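Nudatstead Rural Library Link
Interim report to the Ronier Fund
Date of report: 2022-07-23

1. Purpose of the grant

The Fund awarded a grant to Nudatstead Library in January to extend its postal lending service to readers in the outlying villages of Bolger and Elby. Neither village has had a branch of its own since the mobile library was withdrawn. This report covers the first 6 months of the work and sets out what remains to be done.

2. Progress to date

Membership of the service now stands at 407 readers, most of them in Bolger. Take-up in Elby was slow until the parish newsletter carried the joining form, after which applications came in steadily. Large print novels and local history are the titles most often requested.
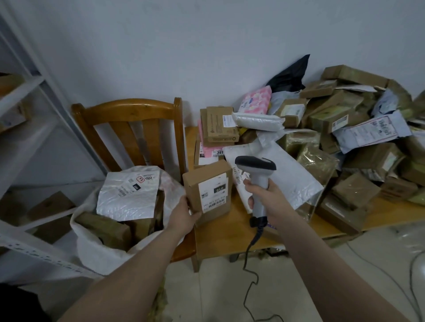
Readers may keep items for 60 days, and there are no charges for late return. The longer loan period was requested by several readers at the spring meeting in Elby, and it has reduced the number of renewal calls to the main desk. Requests are still taken by telephone as well as online – a good many members have no reliable internet connection at home.

Audiobooks remain a weak point. The collection is small and a number of the older discs are worn. We have set aside part of the stock budget to replace these before the winter.

3. Reading groups

The grant also supports 2 reading groups, one in each village. The Bolger group meets in the school hall and has settled on short fiction. The Elby group lost its meeting room in the spring when the chapel roof was found to need repair, and has since met in the village shop after closing. Attendance has held up, although space is tight and the group cannot take new members at present.
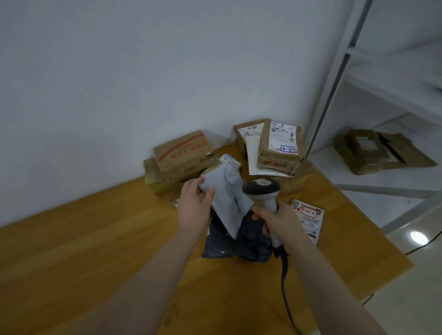 4. Spending

Spending is in line with the agreed budget, apart from printing, where costs rose during the period. The difference has been met from the library's own funds and no change to the grant is requested.

5. Next steps

We will look for a larger room in Elby, replace the worn audiobooks and send a short survey to all members. The results will be included in the final report to the Fund.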